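**Lecture 9: Hand pose from marker cubes**
Notes for June 24, 2020. Read before the Xenos lab.

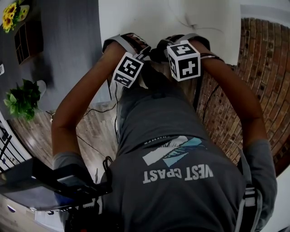
Last time we ended with the problem of getting wrist pose from a head-mounted camera. Finger angles are a separate problem and we leave them for Lecture 10. For the wrist we use a rigid cube with a printed marker on each face, fixed to the back of the glove.

## Why a cube

A single flat marker is lost when the hand turns. It also has the flip ambiguity: seen nearly face on, two different tilts fit the four corners almost equally well. With two faces in view, the corners no longer lie in one plane and the ambiguity mostly goes away.

## Steps per image

1. Detect markers and read their IDs. The ID gives the hand and the face.
2. Undistort the corner points. The lens is very wide, so do not skip this.
3. Solve one PnP problem per cube using all visible corners together.
4. Apply the fixed cube-to-wrist transform from calibration.

## Result on the Evunitz set

The set has 3599 labeled images. In 657 of them at least one cube gave no pose. Most failures were motion blur or one hand hiding the other. We fill gaps of up to 13 images by interpolation (slerp for rotation) and drop anything longer.

Exercise: redo step 3 with one face only and plot the rotation error against viewing angle.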